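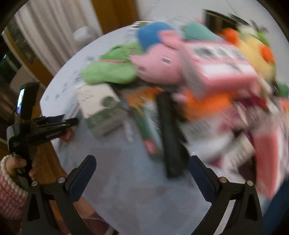
Muss ein Spülkasten, der nachts von selbst nachläuft, komplett ausgetauscht werden?

In den meisten Fällen reicht eine neue Dichtung am Ablaufventil, und die kostet weniger als unsere Anfahrt. Wir schreiben das so offen hin, weil uns das Gegenteil in Kundenbädern ständig begegnet.

Über uns

Die Firma Trollwood Sanitärservice gibt es, weil Lutfa Gamage keine Lust mehr hatte, Komplettbäder zu verkaufen, wo ein O-Ring gefehlt hat. Bujar Halilović kam im Januar darauf dazu, vorher hatte er bei einem Großhändler Reklamationen bearbeitet. Er misstraut seither jedem Karton, auf dem »verbessert« steht. Meistens ist das Ventil dasselbe und der Preis ein anderer.

Wir reparieren Spülkästen, Füllventile, tropfende Mischer und Eckventile, die sich nicht mehr schließen lassen. Heizungen machen wir nicht. Wasserentkalker mit Magneten auch nicht, und wer uns einen Prospekt davon schickt, bekommt ihn zurück.

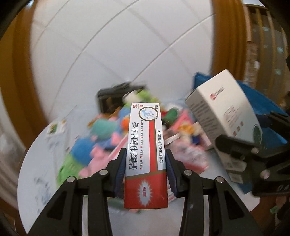
Ersatzteile kaufen wir nach Maß und Werkstoff, der Aufdruck interessiert uns erst danach. Bei Füllventilen der Serie Futar zum Beispiel passen zwei Membranen von außen gleich gut, aber nur eine hält unserem kalkreichen Wasser stand. Auf der Packung steht davon kein Wort. Eine Medikamentenschachtel nennt wenigstens Inhalt, Hersteller und Menge, 20g und fertig; bei Dichtungen finden wir oft nur eine Artikelnummer und das Wort »universal«. Universal heißt nach unserer Erfahrung, dass es nirgends richtig sitzt.

Deshalb führen wir ein eigenes Lager in Hivcombe mit 1.795 Positionen. Manche davon liegen seit Jahren da und werden vielleicht nie gebraucht.

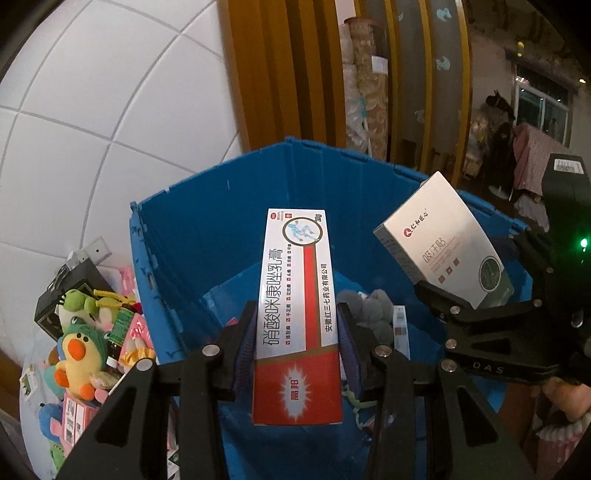 Dazu gehören auch Teile für die alten Tkachenko-Kästen, die angeblich niemand mehr hat. Der Vertreter hat uns zweimal erklärt, die Baureihe sei ausgestorben. Wir bauen trotzdem jede Woche welche aus, reinigen sie und setzen sie wieder ein. Ob das in zehn Jahren noch geht, wissen wir nicht, und wir versprechen es auch keinem.

Was es kostet

Eine Anfahrt im Ort kostet 35 Euro, außerhalb 40 Euro. Sie wird auch dann fällig, wenn wir nach fünf Minuten sagen, dass nichts kaputt ist. Von »kostenlosen Erstberatungen« halten wir wenig, die stehen am Ende doch auf der Rechnung.

Garantie geben wir auf unsere Arbeit. Auf mitgebrachte Ventile aus dem Internet geben wir keine, auch nicht bei fünf Sternen.

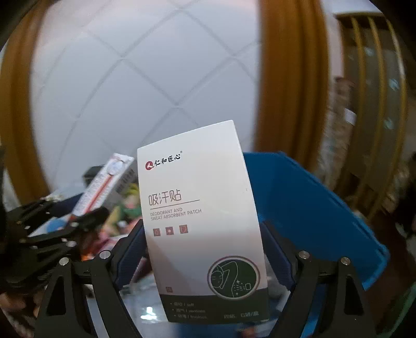 So erreichen Sie uns

Am besten telefonisch am Vormittag. Hilfreich ist ein Foto vom offenen Spülkasten und, falls noch lesbar, die Nummer innen an der Rückwand. Bitte vorher nichts mit Silikon abdichten.

Stand: 2020-11-25

3 Kommentare · 12-mal geteilt

Diese Website verwendet Cookies. Mit der weiteren Nutzung stimmen Sie dem zu. Einstellungen | Akzeptieren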